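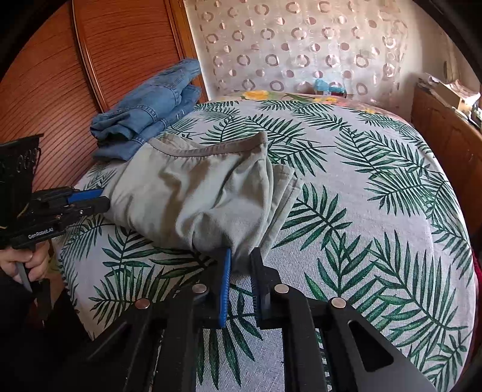
Drikano Stump Grinder, Walk-Behind, Gas

Item no. 207
Sold by Horberg Yard & Grove
Availability: in stock at the Demissie Road store, ships by freight elsewhere

The Drikano is a walk-behind stump grinder for homeowners with several stumps to clear and for small tree crews that don't want to tow a larger machine. It grinds the stump into chips below ground level so you can put down soil and seed over the spot. It does not pull roots. Roots left in the ground will rot over time, and the soil may settle a little as they do.

The cutter wheel carries 9 carbide teeth. Each tooth is held by one bolt and can be turned twice before it needs to be replaced. A worn tooth makes the machine bounce and slows the cut, so check them before each job. Spare teeth are sold one at a time or as a full set.

Specifications

Engine: four-stroke gas, recoil start
Cutter teeth: 9, carbide tipped
Weight, empty: 220 lb
Drive: none, pushed by hand
Brake: foot lock on left wheel
Tires: pneumatic
Handlebar: folds for transport
Fuel: regular unleaded, no mixing

What comes with it

Grinder, handlebar and hardware, chip curtain, tooth wrench, spark plug wrench, owner's manual. Engine oil is not included. The engine ships dry and must be filled before the first start.

Using the machine

Cut the stump as low as you can with a chainsaw first. Rake away stones and look for wire, nails and old edging. Call your local utility locating service before you grind, even if the stump is small. Set the foot lock, start with the wheel above the front edge of the stump, and swing the handlebar slowly from side to side. Lower the wheel a little at a time. Dense wood such as oak or locust takes longer than pine.

Wear eye protection, ear protection, boots and long pants. Keep other people and pets well away. Chips can go past the curtain.

Getting it through a gate

Measure your gate before ordering. With the handlebar folded the machine goes through most garden gates, but a latch post or a step can still be a problem. Two people are needed to lift it into a truck. We recommend ramps.

Delivery and returns

Freight orders go out on a pallet with curbside drop-off. Freight to addresses in the lower 48 states is $128. Store pickup is free. Unused machines can be returned if no oil or gas has been put in. Teeth and belts can't be returned once the package is open.

Works with

Zindesetti chip curtain, wide
Zindesetti drive belt, standard
Horberg folding ramps, pair
Horberg machine cover, large

Customer review

Akosua Quartey, Oct 4, 2023
Did four maple stumps and one old pear in our side yard. The maples went fine. The pear had a lot of dirt packed into the roots and dulled two teeth, so I turned them and kept going. It is heavy on a slope. The manual could show the belt change more clearly. I would buy it again, but I would order extra teeth at the same time.

Questions about parts can be left at the store counter or sent through the contact form. Please have your item number and engine serial number ready.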